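Open day at Kairys, Lillano – what I saw of it

Got there late, train was slow and then the walk from the station is longer than the map says. Sign-in desk, sticker with my name on it, paper cup of coffee. Kairys had the ground floor open and one floor up. The rest roped off.

I wasn't there for the talks. I fit out small offices and waiting rooms, so I go to these things to look at floors and corners and where people put the trash. Notes typed on the way home, sorry for the mess.

The lounge end

Striped carpet all through, short streaks of light and dark gray, sort of woven looking. Good choice for a place with visitors, you could drop half a muffin on that and not find it till spring. Pale gray partitions, black baseboard along the bottom. Armchair. A bit of yellow trim down low on one partition edge, and then a pedal bin in the same family – yellow lid, yellow pedal, dark gray body. Little white label on the front with the figure throwing something in. No words needed.

I liked that bin more than I should. Squarish, a bit narrower at the bottom, stands right against the partition so it's out of the walkway. Something small and see-through on the carpet next to it, cap or a scrap of plastic. Open day, what do you expect. 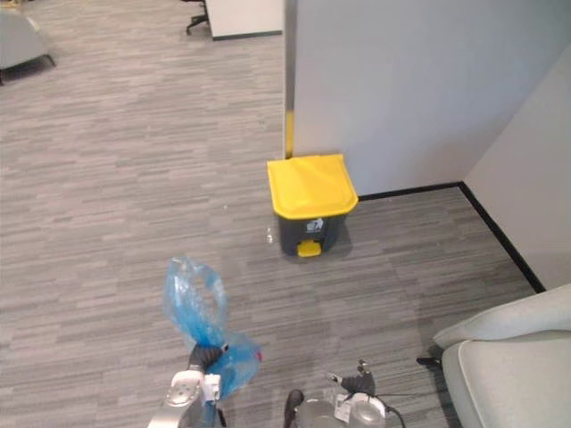 The hard floor

Other flooring here, pale gray with a streaky wood-type grain. I asked at the desk what it was and got three different answers, so I won't print any of them. Looks bright, nearly white in places. I have put something similar in a dental waiting room for Medico and my worry is always chair legs, dont care how tough the brochure says it is. Felt pads, every time.

The grain is soft enough that you stop noticing it, and next to gray carpet it keeps things calm. Would I do pale floor AND pale walls in a small room? Probably not. Maybe with a darker baseboard like the one they have by the armchair.

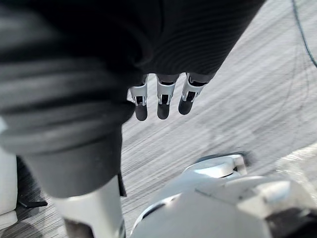
Page last changed: February, 15:03

Upstairs

Only got 12 minutes up there before they started herding people down. Sample boards from Sernell on a long table, 83 of them if the card was right. Wrote down number 611, a warm gray I want for the hallway job. Asked if they'd mail me a piece. They said yes but didn't take my adress, so we'll see.

Getting there

Bus stops closer than the train. Parking behind the building fills up early. Coffee was fine, sandwiches gone by the time I found them. Go in the morning, start upstairs and do the lounge last – there's somewhere to sit.

Would go again next year, with better shoes and a tape measure. Left mine in the van.

Recent posts
Sernell showroom, a quick look
Pedal bins for waiting rooms
Medico job: the floor after one winter
Lillano by bus
Baseboards, black or white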